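Section 4: Scheduling a guest contributor

Use this section once the contributor has a signed agreement on file in Zendance. No agreement, no slot – the system will let you book one but the segment won't publish.

1. Log in to Zendance with your newsroom account. Not the shared desk login.

2. Open People > Contributors > Add. Type the name exactly as it should run on the lower third. Title goes in the second box, 22 characters max, anything longer gets chopped on air.

3. Pick a role: Legal, Political, Elections or General. You can choose 2. More than that and the booking page stops loading, we've reported it.

4. Add disclosures. Former offices held, campaigns worked on, paid clients. If there are none type "none", dont leave it blank.

5. Set the outlets. Ondbridge is ticked by default. Untick it if the contributor is only cleared for the Pasichnyk stream.

6. Write the short bio. Keep under 300 characters. Past jobs in past tense please – "former state senator", not "state senator".

7. Save, then press Send to Standards. Status goes yellow. Green usually takes about 4 hours.

CAUTION: Do not announce a contributor on social accounts while status is yellow.

NOTE: Anyone running for office has to be moved to Guest (Unpaid) before they file. Zendance wont do this for you.

Remote bookings

8. Under Location choose Trollach Link. The contributor gets an email with a join code. Codes expire at midnight, so send on the day.

9. Assign a backdrop from the library. Sets are listed by name only, click the name for a preview. 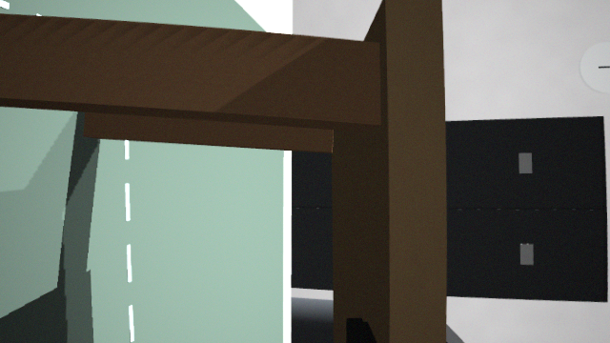 Fig. 4-1. Brown beam and post, pale green behind at left.

10. Run the sound check with the control room. Check the name and title agian while they're on the line.

11. Press Confirm. The slot shows up in the rundown for the producer to lock.

To cancel, open the slot and press Release. Changes to a locked slot go through the assignment desk – see Section 5.

Section last updated 13th July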